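# The grey bin and the long blocks

In June I promised to write more often, and now I have written nothing for five weeks. So I start again with a small subject, which is sorting.

At home I sort badly. My drawer for screws is a shame, and the box under it is worse. But when the things are all of one family I can enjoy the work, and long blocks are a good family. They have only a few sizes and colours, and they make a nice sound when they fall on metal.

My method came slowly. First I used a cardboard box from Vevberg, and it was too soft. The corners opened after one winter and the small pieces went out through the bottom. Then I bought a plastic tub from Soltow, with a lid that never closed. It cost 57 crowns and I was angry for longer than the price deserved.

Now I believe in metal with sloping walls. A straight wall makes a corner, and in the corner the block stands up and you must pull it with your fingernails. With a slope it slides down and lies on its long side, or mostly. You can put your hand under one end and lift. A high back is also good if you throw things in from a distance, as I do when I am tired.

The paint will suffer, this I must say. Where the blocks hit again and again the coating goes away and you get pale places and scratches. My neighbour's father used to repair such bins with a tin of Mengal paint and a brush with six hairs left in it. I would leave them. The marks do no harm to the blocks, and a newly painted bin is a thing you become afraid to use.

About colour I have changed my opinion. I used to separate everything, one colour for each bin, and it took the whole evening. Now I let red and green stay together, as they are easy to tell apart even in the bad light after supper. Two reds that are nearly the same give me more trouble - a brick red and a salmon red can look like one colour until you lay them side by side.

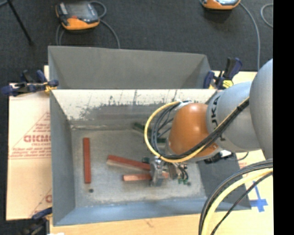
*Reds in front, dark green at the back, and plenty of scratches on the metal.*

I also stopped filling the bin to the top. With few pieces on the bottom you see each one, and you don't have to dig. When it gets too full I take the extra ones out to a Revach crate on the shelf, and there they wait, sometimes for three months.

Next time I want to write about the screws, if I have the courage to open the drawer.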